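Bildrechte im eigenen Blog
Begleittext zur vierten Sitzung: Lizenzen, Nachweise, Ablage

In der letzten Sitzung ging es um die Frage, wann ein Foto überhaupt geschützt ist. Heute geht es um die praktische Seite: Wer ein Blog führt, veröffentlicht fast immer eigene und fremde Bilder nebeneinander und muss nach zwei Jahren noch wissen, welches woher stammt. Die Notizen ersetzen keine Rechtsberatung. Sie beziehen sich auf die Lage in Deutschland.

1. Urheber und Nutzungsrecht

Das Urheberrecht entsteht mit der Aufnahme und bleibt bei der Person, die fotografiert hat. Es kann unter Lebenden nicht übertragen werden. Was man kauft, geschenkt bekommt oder tauscht, ist immer ein Nutzungsrecht. Es kann einfach oder ausschließlich sein, befristet, auf ein Land oder auf eine Nutzungsart beschränkt.

Für Gastbeiträge folgt daraus: Schickt jemand einen Text mit Fotos, ist die Veröffentlichung auf dem Blog in der Regel mitgemeint, der Abdruck in einem späteren E-Book nicht unbedingt. Das gehört vorher in eine kurze E-Mail. Zwei Sätze reichen.

2. Freie Lizenzen lesen

Die Creative-Commons-Lizenzen bestehen aus Bausteinen. BY verlangt die Namensnennung, SA die Weitergabe unter gleichen Bedingungen, NC schließt kommerzielle Nutzung aus, ND die Weitergabe von Bearbeitungen. CC0 ist ein weitgehender Verzicht.

Strittig ist vor allem NC. Ein Blog mit Werbebannern oder Partnerlinks kann bereits als kommerziell gelten – wer unsicher ist, lässt NC-Bilder weg. Auch ein Zuschnitt kann eine Bearbeitung sein, deshalb bei ND nichts verändern.

Ein vollständiger Nachweis enthält den Namen, den Titel (falls vorhanden), die Quelle und die Lizenz mit Link. Ab Version 4.0 ist der Titel nicht mehr zwingend. Der Nachweis steht am besten direkt beim Bild, zulässig ist auch das Ende des Beitrags, wenn die Zuordnung klar bleibt.

3. Eigene Fotos

Bei eigenen Aufnahmen ist die Urheberschaft selten ein Problem. Zu prüfen sind die Rechte Dritter: erkennbare Personen, Kunstwerke, Marken. Ein Firmenlogo in einem Alltagsfoto ist meist unkritisch, solange nicht der Eindruck einer Zusammenarbeit entsteht. Anders liegt es, wenn das Bild einen Produkttest oder eine Anzeige begleitet.

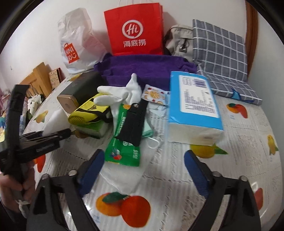 4. Ablage und Benennung

Eun-seong Sung hat für das Reiseblog Vosasska ein Schema aufgestellt, das wir in der Übung verwenden. Jede Datei bekommt Jahr, Monat, Kürzel der Quelle und eine laufende Nummer. Eigene Bilder haben das Kürzel E, Gastbilder G, Bilder unter freier Lizenz F. Dazu führt man eine Tabelle mit den Spalten Dateiname, Urheber, Quelle, Lizenz, Abrufdatum und Beitrag.

Bei der Durchsicht im Oktober lagen im Medienordner von Vosasska 594 Dateien. Bei 21 davon ließ sich die Herkunft nicht mehr klären, sie wurden gelöscht. Löschen heißt hier auch: aus der Mediathek und vom Server. Ein Bild, das nur aus dem Beitrag entfernt wurde, bleibt unter seiner Adresse oft abrufbar.

Zu jeder freien Lizenz gehört ein Bildschirmfoto der Quellseite. Anbieter ändern ihre Bedingungen, und den Stand beim Herunterladen muss im Zweifel belegen, wer das Bild nutzt.

5. Übung bis zur nächsten Sitzung

a) Tabelle für das eigene Blog anlegen und 20 Bilder eintragen. Wer noch kein Blog hat, nimmt den Übungsordner Gamham.
b) Für drei Bilder unter freier Lizenz den Nachweis ausformulieren.
c) Eine E-Mail an eine Gastautorin entwerfen, die Blog, Newsletter und Archiv abdeckt. Höchstens 200 Wörter.

Die Tabellen bitte als CSV abgeben. Fragen zu Abschnitt 2 sammeln wir am Anfang der nächsten Sitzung, danach folgt das Thema Zitatrecht.

Kontakt über das Kursbüro | © Schreibwerkstatt Rarico | Nach oben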